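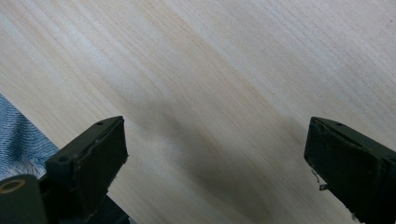
4.2 Detecting the open state and empty segments

The tracking stage in Section 4.1 outputs a pose for every frame, including frames in which the tool does no useful work. We remove these before training. Wilevum, our preprocessing tool, assigns each frame a finger opening and a contact flag, then cuts the recording wherever the gripper stays open with no object between the fingers for longer than 26 frames.

The opening is estimated from the two inner finger faces. A small network predicts their edges, and the distance between them is scaled by a per-tool calibration. Figure 3 shows a typical open frame. The fingers are far apart over bare wood grain, and a soft shadow lies across the surface between them. Our first contact classifier, trained on the Stenitz recordings alone, often labeled shadows of this kind as thin flat objects. We added 3301 frames of plain surfaces under varied lighting as negatives and retrained. On the held-out set, false contacts dropped from 66 to 10.

Clothing is handled separately. Denim at the left side, as in Figure 3, has strong texture and can attract feature matches that do not move with the surface. We mask such regions before pose refinement. The mask is computed at low resolution and reused until the next keyframe.

Figure 3. Open gripper over a light wooden surface, with no object held. The blue denim at left is masked before refinement.

Segments that pass both checks are written to the Prisley format and sent to the policy training step described in Section 5.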